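Notes for session 6 – imitation learning, the part where it goes wrong
Pilar Herrera

Okay, so last time we stopped in the middle of behavior cloning, right after somebody asked why you can't just collect more data until the problem goes away. I promised a proper answer. These notes are that answer, plus the stuff on action chunking we didn't get to, plus what you need for the homework. Bring a pencil, there are two places where I'd like you to draw on the page.

Quick recap

You have demonstrations. Each one is a long string of pairs: what the robot saw, and what the person driving it did. You train a network to go from the first to the second, and that's behavior cloning. It's plain supervised learning and you all know how to do it already (if you did the February workshop you've even written the loop).

The catch is that supervised learning assumes your test examples come from the same place as your training examples. A robot breaks that assumption all by itself. It makes a small mistake, and now it's looking at a view the demonstrator never had. So it makes a bigger mistake, from a weirder view, and so on. Draw this one! A straight line for the demonstration, and a second line that peels away from it, slowly at first and then fast.

If the chance of an error at each step is small and the errors never get fixed, the total cost grows with the square of the episode length in the worst case. With 30 steps you might get away with it. With 1,000 steps you won't, and tidying a table is easily 1,000 steps at the control rates we use.

So what do people do?

The classic answer is to go and get labels for the weird views. You let the policy drive, you write down where it ended up, and you ask an expert what they would have done there. Then you add that to the pile and retrain. This is DAgger, and on paper it's lovely. In a real room it's tiring, since the expert has to say what they'd do without getting to feel the robot do it, and people are pretty bad at that. (Try telling a friend how to parallel park over the phone.)

The version we'll use is the human-gated one. The policy drives, a person watches, and when things start to drift the person takes over, brings the robot back to somewhere sensible and lets go. You only keep the correction part for training. I like this one a lot – you end up with data exactly where the policy is weak, and the person gets to drive for real.

Action chunking

The other trick attacks the length of the episode. Instead of predicting one action at a time, the network predicts a block of them, say 30, and the robot plays them out before looking again. Now the number of decisions is much smaller, so there are fewer chances to wander off.

It also helps with pauses. People stop and think when they demonstrate, and a one-step policy learns to sit still forever because "hold still" was the right answer so many times in a row. With a long enough block, the network sees the pause and the end of the pause together.

The price is that the robot is partly blind during a block. If a cup rolls, too bad, the arm finishes what it was doing. Most people soften this by overlapping the blocks and averaging, and that's question 2 on the homework, so I'll say no more.

The table-clearing study

This is our running case for the rest of the term. Sebastián Godoy and I set it up under the name Astilora, and the question is a small one: for a fixed amount of operator time, do you get more out of full demonstrations or out of corrections?

The task is putting litter from a tabletop into a lined bin. I picked it because it looks easy and has a nasty mix of objects in it. A cup is big and has an obvious place to grab. Tissue squashes into a new shape whenever you touch it. Flat paper is the worst, as the gripper has almost nothing to close on. And the bin bag moves too, so even the target isn't fixed.

We started with 100 full demonstrations and trained a base policy. Then we split the remaining operator time in half. One half bought more full demonstrations, the other half bought corrections on top of the base policy. Both policies got the same network and the same training recipe, and we scored each on 19 table layouts that neither had seen.

The corrections policy cleared more of the layouts. Before you get excited, look at that number again: 19. A couple of lucky grasps would move the result, so in class we'll work out an interval for it and you'll see how wide it is. Most of the gap came from flat paper, where the corrections had lots of second tries and the full demos had very few (our operators were too good, they rarely missed!).

One thing to think about before we meet: how would you score an item that goes halfway in and hangs over the rim? We argued over that for a whole afternoon, and the rule we picked changes the ranking on two layouts. 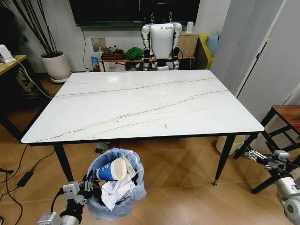
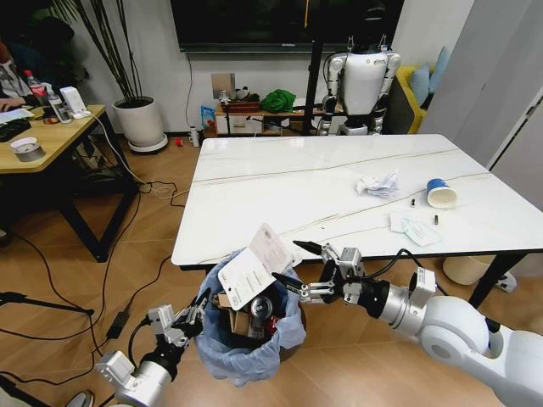 Table clearing, both views: one gripper at the rim of the lined bin. In the second, a printed card is at the other gripper, over the bag.

For next time

Read the DAgger section in the course pack and skim the chunking one. Do questions 1 to 3. For question 3 you can reuse your code from session 4, just be careful to split by episode and never by single frame, or your validation loss will look wonderful and mean nothing.

Office hours are the same as always, and Sebastián will be in for the second half if you want to grill him on the scoring rule.

Related notes
Session 3: Teleoperation and what it does to your data
Session 4: Behavior cloning from scratch
Session 5: Covariate shift, first half
Session 7: Reading a success rate with a small sample
Homework 3: Overlapping action blocks
Reading list, updated November 2022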